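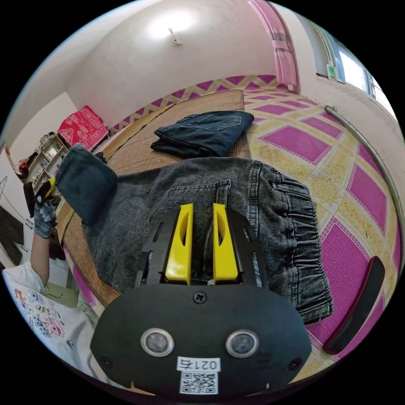

Section 2: Folding Denim for the Fladgate 709 Chest

If you skipped ahead to this section, welcome! Jeans are the reason most people buy a deep-drawer chest, and they are what the 709 handles best. The denim drawer holds 3,066 cubic inches, and a well-folded pair of jeans uses that space beautifully. The method was worked out by Kenta Katayama, who designed the drawer and folds everything he owns this way, his work aprons included.

You do not need a folding board. A bed, a low table or a clean floor will do nicely, and a woven straw mat makes a lovely surface. It has enough grip to keep a pant leg where you put it, and it lets you smooth the fabric with one long sweep. Our favorite mat is the Vedness, but any flat weave works.

Before you start

Fit the drawer and its stops first (see Section 1). Then gather your jeans, check that every pair is completely dry, and empty the pockets. Close zippers and buttons.

Caution: Never put damp denim in the drawer. Dark, unwashed denim can pass its color to the liner and to lighter clothes even when it only feels a little cool to the touch.

Spreading the jeans

1. Clear a space at least 42 inches long. Longer is nicer if you have tall people in the house.

2. Lay the jeans down with the back pockets facing up. Let them land however they land.

3. Take hold of one leg near the hem and draw it away from the waist until the fabric lies in a line. Light, well-worn denim likes to bunch, so pinch up a small gathered fold, pull gently, let go, and take another a few inches along.

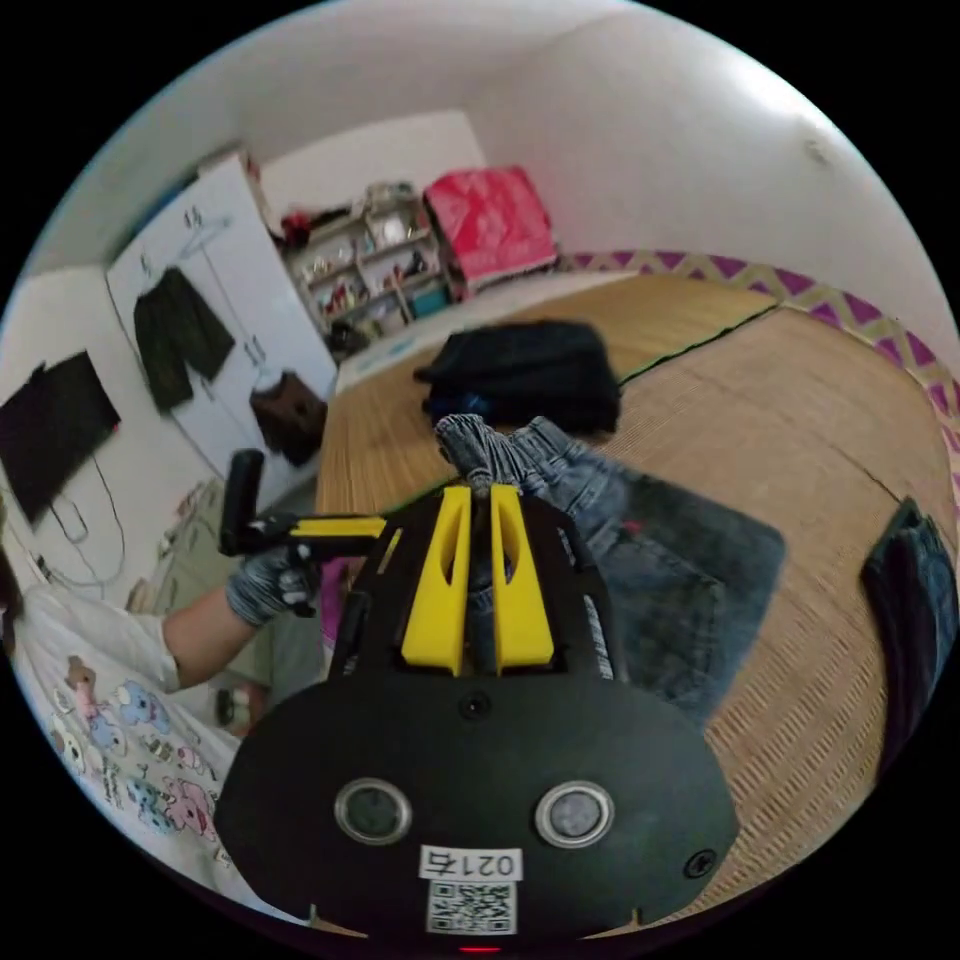
Work your way down to the hem like this and then do the other leg. You are after a flat leg with the seams lying along the sides, and a few soft creases are fine. Stiff, newer jeans need hardly any of this - one good tug and they're ready to go.

4. Smooth the seat with the flat of your hand, working from the middle of the waistband outward.

Note: Joggers and pull-on jeans with an elasticated cuff won't lie completely flat at the cuff. Leave the gathers alone. Stretching them out only makes them spring back halfway through the fold, which is maddening.

Folding

5. Lift one leg and carry it over onto the other so that the back pockets end up on the outside. Keep a hand on the leg that stays down. Line up the outer seams first and the hems second.

6. Tuck the point of the crotch seam in toward the legs. You now have one long, straight strip, and this is the moment when it all starts to look wonderful.

7. Bring the hems up to just below the waistband. Stop short by the width of a finger or two so the thick parts don't stack.

8. Fold in half again. For the shallow tray, stop here. For the denim drawer, fold once more into a block that can stand on its edge.

9. Press down with both palms and count to five. Heavy denim relaxes quite a lot in that time.

Tip: Cotton work gloves or knit gloves are a nice addition if you are doing the whole closet at once. Coarse seams are hard on the fingertips, and a textured glove grips the cloth well.

Making your stacks

Keep finished pieces on the far side of the mat and work on the near side. You'll always have a clear patch in front of you, and you won't drag a leg through the pile you just made (we have all done it). Dark navy can go in one stack and grays and faded blues in another. Sweatshirts and jackets can share the mat, though printed graphics should be folded so that they don't rub against a zipper or rivet.

10. Turn each folded piece so the pocket seam shows on top. It's a small thing that pays off every single morning - you can tell your pairs apart by their stitching without unfolding any of them.

11. Check the height of the stack against the line marked inside the drawer front. If it comes above the line, take the top piece off and start a new stack.

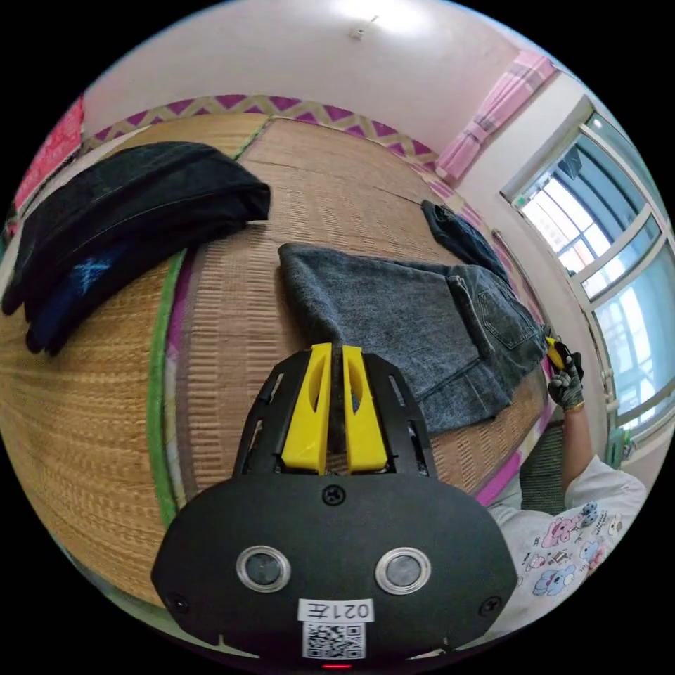

Loading the drawer

12. Pull the drawer out to the first stop. Do not lean on it.

13. Stand the blocks on edge with the rounded fold upward, heaviest pairs at the back.

14. Slide the Imai divider up against the last block until it clicks. It should hold the jeans upright without squeezing them.

15. Close the drawer slowly. If it catches, a block has probably tipped over toward the back. Open the drawer again and stand it up.

Caution: Load the bottom drawer before the top one, and keep only one drawer open at a time until the Dromwood wall bracket is fitted. Fitting instructions for the bracket are in Section 3.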